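Participants wanted: do clear plastic containers make anyone tidier?

Posted 16th May
Contact: Meriem Bensaid, Trillbridge household study

You've probably been told that if you can see your stuff, you'll put it away. Whole shops run on the idea. Trillbridge is looking for 20 people who sort, pack or put things away on a regular basis and who are willing to have that claim tested on them, at a table, with a stopwatch going.

I should say up front that I don't believe it. My own pantry is full of clear tubs and I still own three open bags of rice. My colleague Younes El Khatib thinks I'm being unfair to the tubs. We've agreed to let other people's habits settle it, and neither of us will be in the room during your session.

What you'd be doing

You'll come to our workroom on Moriarty Street for one session of 100 minutes. You sit or stand at a plain table and sort household bits and pieces into containers, some see-through and some solid. Then there's a break, and then you're asked to find particular things again. At the end you fill in a short questionnaire about how organised you felt, which we'll compare with how organised you were. We expect those to be different.

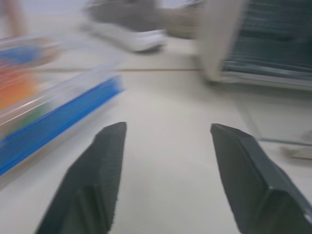 Clear container on the worktable, Moriarty Street.

There's no trick to the task and no prize for being fast. If you catch yourself tidying the way you think a tidy person would, please stop and do it your usual way. We've had enough of studies where everybody folds the tea towels.

Who we're after

Adults who do at least some of the putting away where they live. Messy people are very welcome and are harder to recruit, so don't rule yourself out. You'll need to be comfortable handling small objects and working at table height. A stool is available. Sessions are in English.

Please don't apply if you organise homes for a living, or if you sell storage. We'd also ask you to sit this one out if you took part in our drawer study in December, as the finding task is too similar.

What you get

A $66 grocery voucher, handed over on the day, including if you decide to leave partway through. We don't cover parking. The street is metered and the inspectors are keen, so take the bus if you can.

You won't get a personal tidiness score. People keep asking for one. I don't think a single session could tell you much, and I'd be suspicious of anyone who offered.

Who's paying

The work is funded by a grant of $4,000 from the Clelier fund. No container maker has put in money or supplied anything. One of them, Hondow, did ask to see the results early and was told no.

How to apply

Email Meriem at the study address with your name, a daytime phone number and two or three sentences on where you put batteries at home. The last part is a real question and we do read the answers. Daytime and early evening sessions are both available, so let us know which colour of slot on the booking calendar suits you: green for day, orange for evening.

If you'd like to argue about the premise first, write to Younes.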